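4.2 The Simulated Task and Its Discontents

The course gave each team one semester, one shared workstation, and a task description that fit on an index card: pick up the stick, stand it in the tray. The physical arm was booked by the graduate students until May, so the undergraduate teams worked in simulation, where an arm can be driven through a table all night without anyone having to fill out a form. Two teams finished. We report on both, partly for comparison and partly because one of them is us.

Team Orlow (the second author and two classmates) wrote a scripted controller. It reads the position of the stick from the simulator, moves the gripper over it, descends, closes and lifts. Team Brodier (the first author, working mostly between midnight and breakfast) trained a policy from demonstrations recorded with a game controller. Both teams used Flurkura, the scene package written for an earlier offering of the course by Remedios Galang, whose comments in the source code remain the best documentation of what the package does and the only documentation of what it was supposed to do.

We collected 486 demonstrations. Of these, 53 were thrown out before training. Most of the rejected ones had the gripper closing on air, and a smaller group had the operator setting down the controller to answer a text message, which the policy would otherwise have learned as a long and thoughtful pause. An early version of the policy, trained before the cleanup, did in fact learn the pause. It hovered over the stick with great dignity until the episode timed out. We kept the checkpoint for sentimental reasons but do not report numbers for it.

4.3 Where the Approach Goes Wrong

Grading counted only completed placements, so neither team had much reason to ask how the failures happened. After the grades were in, we went back and replayed the failed episodes for both controllers. The replay tool steps through an episode at one-tenth speed, and watching it is about as exciting as it sounds. Ľudovít Zelenák, the teaching assistant, sat through the whole set with us and sorted each failure by the stage at which it began: approach, descent, grasp, or transport.

The scripted controller failed almost entirely in the descent. The cause was a fingertip offset entered with the wrong sign, which the team had found early and then corrected twice, restoring the original error. The learned policy spread its failures more generously. It sometimes began the descent before the sideways motion had settled, so that one finger came down on top of the stick and pushed it over. Once the stick was lying flat, neither controller had any plan for it, and both continued as if nothing had happened. The learned policy would carry its empty gripper to the tray and open it there, with every sign of satisfaction.
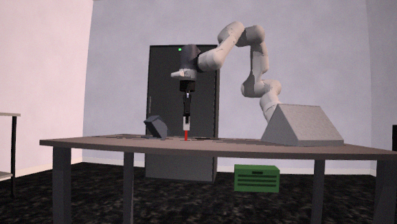 Figure 9. Replay view in Flurkura, with the gripper above the target.

Zelenák's complaint about our approach stage was that we had been judging it from the wrong camera. Both teams had debugged with the overhead view, which shows sideways error nicely and says next to nothing about height. From low down, with the tabletop reduced to a thin slab, the gap that matters is the one between the fingertips and the top of the red stick, and the tool can be checked for tilt against the upright edges of the cabinet behind it. The price is that everything lying flat on the table shrinks to a streak, and the big gray wedge hides the lower part of the arm. We now use the low view for the descent and the overhead view for everything before it.

Switching views did not change either controller, of course, but it did change what we were willing to call a good approach. Several episodes we had marked as clean in the overhead view were marked again as approach failures. The Dimaculangan prize for best course project had been awarded by then, and we have not brought the matter up.

A fair comparison would also need both controllers to start from the same set of stick positions. Ours did not. Team Orlow reset the scene with a fixed seed and Team Brodier with the system clock, a difference we discovered while writing this section.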